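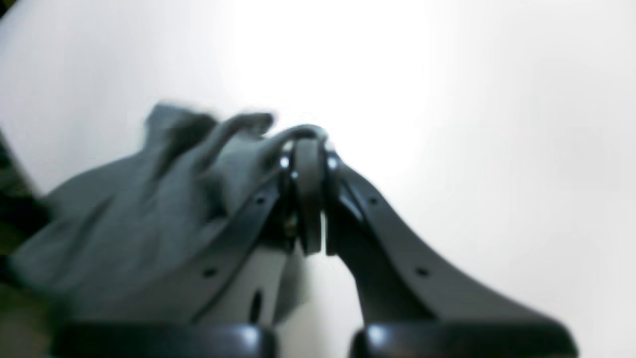 *The gripper with the grey cloth, seen from the wrist camera.*

## About the club

Drurside Robotics Club is an after-school club for students in Years 9 to 13 at Drurside School. We meet on Tuesdays and Thursdays in the old textiles room, from the end of lessons until half past five. Membership is free and you don't need to have built or programmed anything before.

The club was started by Graciela Durán, who teaches physics, with one second-hand arm and a box of motors. Agustina Fuentealba joined her two years later and now looks after the programming side. Between them they are in the room for every session.

## What we work on

Most of our time goes on one long project each year. The current one is cloth handling: getting an arm to pick up a piece of fabric, lay it flat and fold it. Rigid blocks are easy to grip in the same way twice. Cloth bunches, slides and hangs differently each time, so the students spend a lot of time on how the fingers close and where they should take hold.

Members teach the arm by guiding it through the task by hand while the wrist camera records. Each run is saved with a short note saying who did it and how it went. At the last check we had 2746 runs on the club drive, 300 of them from the April holiday workshop. Older students train the models and younger ones usually begin with the recording, though anyone can ask to swap.

There is plenty to do away from the arm as well. A small group designs and prints spare parts, another keeps the wiring tidy and labelled, and somebody has to write up the log – this is done on a rota.

## Competitions

We enter the Brumar Cup every year in the household tasks class. The 2019 regional round was held in Skinville on Sunday, July 7, 2019. Our team finished fourth, with 65 points, and lost most of its marks on the second fold. We have kept the same task for next year and are changing the finger pads first.

The club also runs a friendly match with Sundaram College each winter. Both schools use the same set of cloths and swap their code afterwards.

## Joining

New members can come along at the start of any half term. Bring a signed consent form, which you can collect from the school office, and tie back long hair. Laptops are provided, but you may use your own.

Parents are welcome at the open session in the last week of each term. Questions about the club should go to Ms Durán, and questions about software or the competition to Ms Fuentealba – both can be reached through the school office.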